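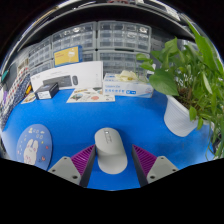 Why does my planner time out when the start pose is valid?

Usually the goal is the problem. Check it for collisions with the padding turned on, then raise the time limit.

Search answers Go
Posted in: Motion Planning > Timeouts
Jul 14, 2024 by codbridge_user

Vevum gives up after 30 ms on every call - the log shows 597 failures out of 1497.

magnusson
Same thing happened to me. Reinstall.

rovley
Don't reinstall. The limit is per attempt, so set retries to three and seed from the last joint state. 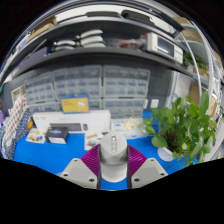
Gripper over the blue desk, plant at right.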